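How to Keep a Grocery Store Bouquet Fresh for a Week or More
By Yara Boutros
Nov 9, 2025

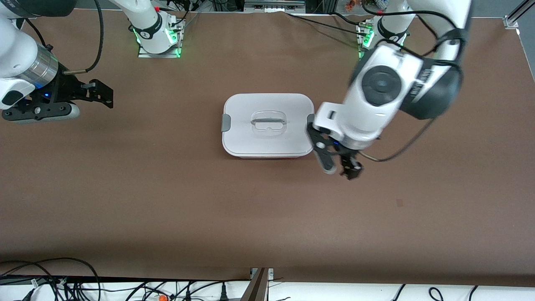

A rectangular container with a flat white lid, a clear handle and gray latches on the short sides.

Most mixed bouquets from a supermarket or a corner shop start to look tired by the fourth day. With a clean vase and a few minutes of work when you get home, the same flowers will usually last seven to ten days. The steps below are the ones I teach at the front counter of our shop in Hombridge, and they work for roses, carnations, alstroemeria, mums and most filler greens.

What you need

A vase, washed with dish soap and a little bleach, then rinsed well
Sharp scissors or floral snips
The packet of flower food that came with the bouquet
A clean bucket or deep bowl
Cool tap water

If you lost the packet, you can use two teaspoons of sugar, two teaspoons of lemon juice and half a teaspoon of household bleach per quart of water. Measure the bleach, and keep it away from any other cleaning product.

Step 1. Get the flowers into water quickly

Cut flowers start to dry out as soon as they leave the bucket at the store. Make them your last stop. In the car, lay them flat on the floor behind the front seat, away from the heater vent. If the drive is longer than half an hour, wrap the stem ends in a wet paper towel and put a plastic bag over it.

Step 2. Take everything apart

Remove the sleeve, the rubber bands and any ties. Spread the stems out on the counter and sort them by type. Throw away anything that is broken or already brown. On roses, peel off the outer one or two petals if they look bruised. Growers leave these on to protect the bud, and the flower looks better without them.

Step 3. Strip the leaves

Hold each stem against the vase to see where the water line will be. Take off every leaf below that point. Leaves under water rot within a day or two and turn the water cloudy.

Step 4. Cut the stems

Cut one inch off each stem at an angle. Put each one into the bucket of cool water right after you cut it. Let them all stand for two hours in a cool room before you arrange them. Overnight is fine too.

Woody stems such as lilac need a vertical slit about an inch long in the base. Don't smash them with a hammer. Daffodils should stand alone for several hours, as their sap clogs the stems of other flowers. Once they have rested you can add them to the vase, but don't recut them.

Step 5. Mix the water and arrange

Read the packet. Ours, like most, is meant for one quart, and half a packet in a full vase doesn't do much. Fill the vase about two thirds full and stir until the powder is gone.

Start with the greens, crossing the stems so they hold each other up. Add the largest flowers next, turning the vase as you go, and use the small ones to fill the gaps. For a short vase, the tallest flower should be about one and a half times the height of the vase.

Step 6. Choose the spot

Keep the vase out of direct sun and away from radiators, the top of the television and the fruit bowl. Apples and bananas give off ethylene, and carnations are very sensitive to it.

Step 7. Change the water

Every 2 days, pour out the old water, rinse the vase, cut another half inch off the stems and refill with fresh water and food. Pull out any flower that has finished.

Common problems

Drooping rose heads: An air bubble is probably blocking the stem. Recut it, wrap the head loosely in paper and stand the stem in deep lukewarm water for an hour.

Buds that won't open: Move the vase to a warmer room for an afternoon, then move it back.

Tulips that bend: They keep growing after they are cut and lean toward the light. Turn the vase once a day.

Bad smell: Empty everything, scrub the vase, trim the stems and start over.

The Hombridge shop runs a free stem-care class each April. There are 46 places, and you can sign up at the counter.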